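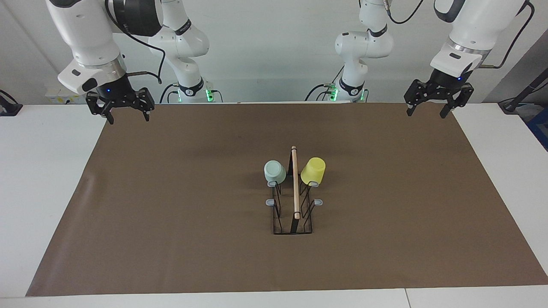

Home | Diary | Films | Old posts | Contact

Oct 9, 2025

I came home from work today and there were three messages from Ashwin Iyer, all with the same link. The new trailer for Gellby is out. I had promised myself to wait and see it first in the cinema, but I was still wearing my shoes when I pressed play.

It is 12 seconds longer than the first one and very different in mood. The first trailer was all sea and wind, with almost no speech. In this one Thampi talks from the beginning to the end, and for me that changes the question of who is telling the story. In the first two films we always saw Thampi from the eyes of her brother. Now he does not appear at all, not even his coat or his boat. Ashwin is sure he is dead. I think they keep him for the last part, because a voice laughs at the end, very low, and I know this laugh.

I played that part again with headphones. Then I played it again for my sister Mahlet on the phone, and she said it was a door. We had a small argument, a friendly one.

The other thing is the word Zilleo. It is painted on a wall behind Thampi when she runs, and you see it for less than one second. In the first film Zilleo was the name of the town that was flooded, so either she goes back there, or the whole film happens before the flood. I prefer the second idea. It would explain why the lighthouse has its roof again. Mahlet Wubshet, who has never read a fan page in her life, says that maybe they only built a nicer lighthouse.

I do not like the music so much. It is the same heavy drum as in all the trailers now, and the old melody comes only for a moment - I wished for more of it.

On the forum there were already 685 comments when I looked after dinner. I read the first 50 and then I stopped, as people were becoming rude about the actress. I wrote one comment about the lighthouse and one person answered, "good eye." I was happy with this more than I should be.

The film comes in January. Ashwin wants to see the first two again before that, in one day, at his place. I said yes, but I will bring my own cushion.

Now it is late and I still have to iron a shirt for tomorrow.

3 comments | 12 shares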